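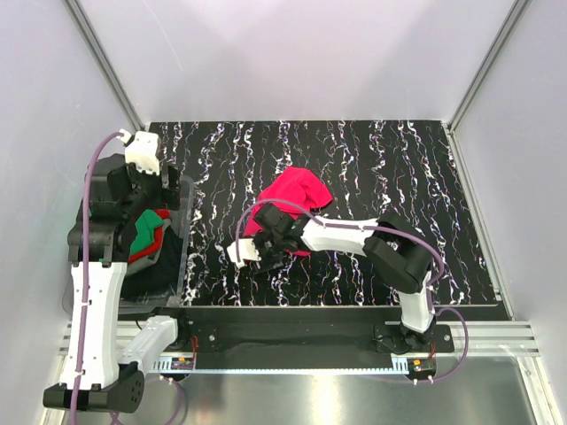

Spent January working out what our countertop would cost. Writing it down in case it helps anyone planning a kitchen.

The first quote was for real marble, $3815 installed, with sealing extra. Montserrat Calvo at the Welton showroom told me to expect etching from lemon juice and vinegar. We cook with both every day.

Second option was laminate with a marble print. Materials came to around $1000 for the same length. The seams show if you look for them.

Third was quartz. I liked the samples, but the installer wanted the sink moved and I didn't want to pay a plumber too.

We went with the laminate, dark with light veins. Crumbs show on it more than I expected. Water spots too – I wipe it down after dinner and again in the morning.

Things I'd check again: overhang at the dishwasher, height of the outlet covers, and whether the backsplash piece is included. Ours was not. It was another $49.

Old top came off in one piece. It's in the garage now and I'm cutting it down to 60 inches for a workbench.

Still need to caulk the corner by the window. Will post the color once I pick one.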